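Gripper trials: your questions

Home > Projects > Dronelel > Gripper trials FAQ

What is Dronelel?
Dronelel is our small project for trying out grippers and writing up what we find. We started with arms and got sidetracked by fingers, which are far more fun than we expected! Most of these notes come from hand-held tools, because you can learn an awful lot about a finger pad before a motor goes anywhere near it.

Which grippers have you compared so far?
Two. The Flumberg has flat, smooth pads, and the Prendberg has tall fingers with ribbed ones. We ran 2000 picks with each, using ordinary household things: mugs, packets, cables, folded cloth, the odd basket lid.

Which did you like better?
The Prendberg, for most jobs. The ribs bite into cloth beautifully, and a curved handle settles into them in a way that still makes us grin. The Flumberg wins on thin, stiff things such as cards, where the ribs leave you fiddling about for an edge.

Do the pads wear out?
Yes, though slower than we feared. We swapped the Flumberg pair after 800 picks when the corners began to lift. The Prendberg pair went the whole distance (a bit grubby, but still grippy). Check the bracket screws while you're at it, as ours worked loose once and we blamed the pads for a whole evening.

Why test at home and not on a clean bench?
A clean bench flatters everything. We want clutter, bright lamps, patterned cloth and trailing leads, the sort of stuff a camera has to cope with in a real room.

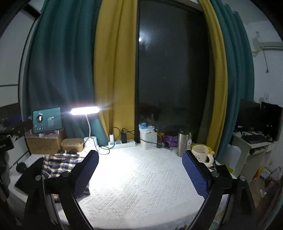 We also like working after dark. Black window glass throws back reflections, and a camera that copes well at noon can get very muddled by them at nine in the evening. If you only have time for one extra session, make it a night one.

Which camera setting should I try first?
Lock the exposure. With it on auto, the picture dips every time a lamp comes into view, and matching one run against another becomes a real pain.

Will you be testing a powered arm?
We hope to start with the Amissah controller in February. The first job is getting it to close the fingers as gently as a hand does, and we can't wait to have a go.

Can I suggest something to pick up?
Please do! Use the contact form and tell us the size and what it's made of. Soft, floppy things go to the front of the queue.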